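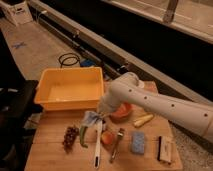

The great cupboard clear-out, part two

So last month I told you I was going to empty the kitchen cupboards, every single one, and a lot of you wrote back to say good luck with that (thank you, I think?). Well, I've done it! It took me most of October and I found three jars of cumin, all open, and a bag of rice flour I must have moved house with. My old place in Birkow had one cupboard and a windowsill, so I have no idea how I let it get this bad.

The biggest change is the spices. I used to buy the large bags from Trunen because the price per ounce is so good, and then I'd use two spoonfuls and the rest would sit there going gray. Ground coriander is the worst for this. If you open yours and it smells like cardboard, toss it, it isn't doing anything for your soup. I've gone over to small jars, and whole seeds where I can get them, and I grind them in an old coffee grinder that smells like a curry house now and always will.

Hülya Oral wrote in after the last newsletter with her method for dried beans, and I've been using it ever since. She writes the month on a strip of masking tape and sticks it on the lid, never on the jar, so that when the jars are standing in a deep drawer she can read them all from above. My drawers are deep! I'd been labeling the sides like a fool and pulling out every jar to find the chickpeas. She also says old beans are fine if you soak them overnight with a pinch of baking soda, and I tried it on some black beans I'd nearly given up on. They took ages, but they did go soft in the end, and we had them with eggs and hot sauce two nights running.

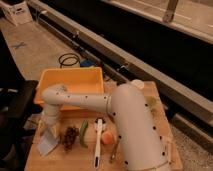

I also did the thing where you add up what's in there. I don't recommend it, but I'd bought a notebook and I was in the mood. I had 910 grams of red lentils in four different packets, and 2000 grams of pasta if you count the lasagna sheets (I do). So that's why we've been eating lentil soup. My version, if you want it, is one chopped onion cooked slowly in more butter than feels right, a spoonful of tomato paste, a spoonful of cumin, 224 grams of lentils and enough water to cover them by a couple of inches. Simmer until it all collapses, then lots of lemon at the table. Dried mint on top if you have it. Mine was older than the rice flour, so I went without.

A few of you asked about pantry moths. Yes, I've had them, back when I lived in Ramham, and it was a miserable summer. What finally got rid of them was throwing out anything in paper or thin plastic, washing the shelves with hot soapy water and vinegar, and wiping right into the little holes where the shelf pegs go. Everything floury went in the freezer for a week before it was allowed back. I still freeze new flour and I still get a bit jumpy when I see something small flying near the lamp.

Now for the jars themselves. Please don't run out and buy a matching set! I priced one up and it was going to be 60 dollars before I'd even got to the baking shelf. Pickle jars are great once you get the smell out of the lids, and leaving the lids outside in the sun for a couple of days does the trick. The labels come off with cooking oil and baking soda mixed to a paste, left on for half an hour, then scrubbed. I eat a lot of pickles, so I'm pretty well supplied.

Next month I'm tackling the freezer, where there's a tub marked "Li, do not eat" and Li moved out two years ago. If you have a favorite way of using up frozen spinach, hit reply and tell me, I've got four bags of it and I'm already bored of quiche.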